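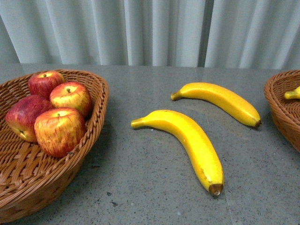

Ticket: Guest Wi-Fi drops at Hinton, kitchen side
Opened by: Noemí Villalobos
Assigned to: Modupe Ogunleye
Priority: Normal
Status: Closed 29 December 2021

Reported problem
Laptops and phones on the kitchen side lose the guest network several times an hour. The icon stays connected but pages stop loading. Turning Wi-Fi off and on brings it back. Office side not affected. First noticed in October, worse since the Skosum router was replaced.

Entry 1 – Modupe Ogunleye
Pulled the router log. Clients on the kitchen access point renew their address every 300 seconds. Lease time on the main router is set to one day, so the short lease is coming from somewhere else. Asked Noemí to run ipconfig /all during a drop and paste the result.

Entry 2 – Noemí Villalobos
DHCP server shows as 192.168.1.2. Gateway is the same address. When it works, both show 192.168.1.1. I was at the counter both times, so signal strength should be fine.

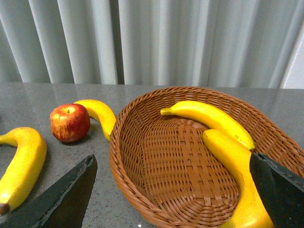 Kitchen counter, fruit basket.

Entry 3 – Modupe Ogunleye
Two DHCP servers on one segment. The .2 address belongs to the old router, which was kept as an access point after the swap. Its DHCP service was never turned off, and it hands out itself as gateway with no uplink on the WAN port. Whichever server answers first wins, hence the random pattern.

Steps taken
1. Logged in to the old router at 192.168.1.2 and saved the config.
2. Disabled the DHCP server. Left the static address as is.
3. Moved the uplink cable from WAN to LAN port 1.
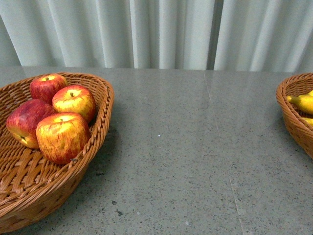 4. Rebooted the access point, then the switch.
5. Released and renewed on two clients. Both got 192.168.1.1 as gateway.
6. Ran 100 pings to the gateway from the kitchen side. 100 replies.

Entry 4 – Ivars Kļaviņa
Printer still offline after the change. It had a manual gateway of 192.168.1.2. Set to automatic, test page printed.

Entry 5 – Noemí Villalobos
No drops since the reboot. OK to close.

Open item: firmware on the old router is two releases behind – moved to a separate ticket for Rasa Vītola.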